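Crackle print

Crackle print is a textile pattern in which an uneven network of lines covers the cloth, in the manner of cracked stone or old glaze. It is used on scarves, bedding, curtains and light dress fabric. 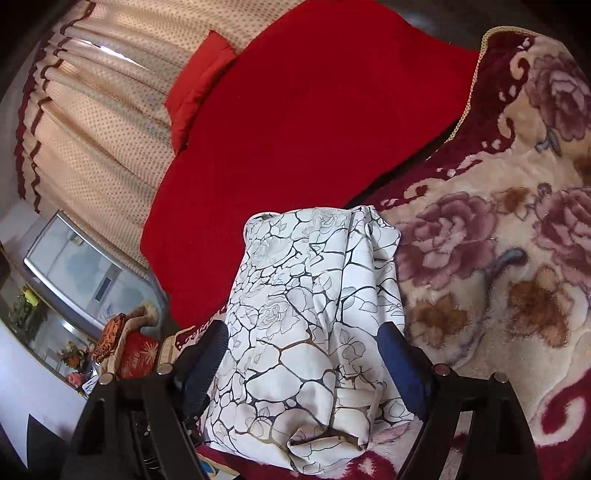
Folded white fabric with a black crackle print and outlined roses

Design

The lines divide the ground into cells of different sizes and shapes. In the plainest versions the cells are left blank. Others carry a second drawing, often flowers or leaves, in a thinner or paler line that may stay inside one cell or run across several. Black on white is common, and a second color such as brown is sometimes added to the thicker lines.

The pattern has no strong direction, so pieces can be cut and joined without close matching. Repeats are usually 30 centimeters or longer, as a short repeat is easy to spot on a flat surface.

History

The Rallen mill sold a crackle cotton under the name Bratereck. Its pattern book lists 302 designs, and roughly 30 of them combine crackle with roses. The textile historian Adaeze Haruna groups these as "veined florals," a term also used in the catalog of the Akinola collection.

Care

Printed cotton of this type is washed inside out in cool water. Folding along the same lines for long periods can wear the print at the creases.

See also: Craquelure, Toile, Batik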